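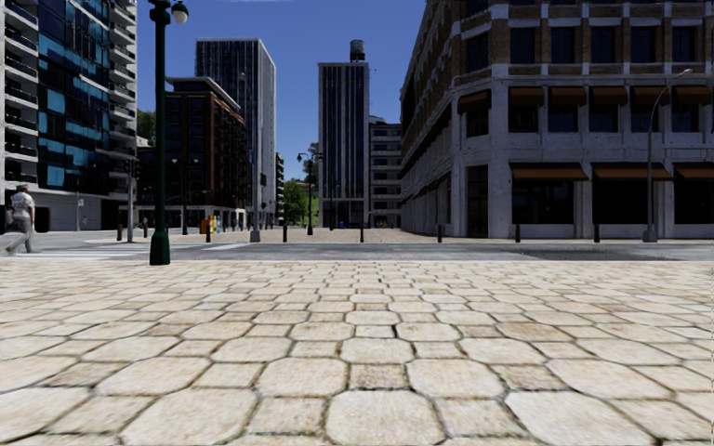 Prisham is a set of driving demonstrations for a small sidewalk robot, all of them done by remote control in a simulated city. I wanted a model that copies how a person steers when the map doesn't help much, so I sat down with a gamepad and steered. The big stone plaza is where most of the runs begin, and I like it for that: lots of open paving, a straight edge where the asphalt starts, and then bollards along the far curb that you have to line up with if you want to get between them. Pedestrians walk about too, and I let them go first. (Mostly. See below.)

What's in it

There are 781 runs. 300 of them start on the plaza and the rest are spread over Skevport, which is my name for the blocks further out. Each run is a folder with the camera view, the stick positions, and a text file with the goal I was given. Goals are short, stuff like "cross the street and stop by the newspaper boxes." I typed them in a hurry, so expect typos. I left them in!

How I drove

Version 2 of the controller code, left stick for speed, right stick for turning. The first batch, back in February, was done with the keyboard and it's jerky, so those runs have kb in the folder name and you can skip them if you want smooth turns. I'd still keep them for testing.

Almost 200 runs have a mistake in them somewhere. I clipped a bollard, or cut in front of someone walking, or just missed the goal and had to back up. They're marked in the notes column and the recovery is always included, which I think is the useful part.

Known problems

The weather never changes, so don't expect anything trained on this to cope with rain. Stick values are a hair behind the video in the Buschmann split (the one with the long straight sidewalks) and I haven't fixed that yet.

To do lives on my Trello board. Next up is night driving, then elevators if I can stand it.

Last updated July 2024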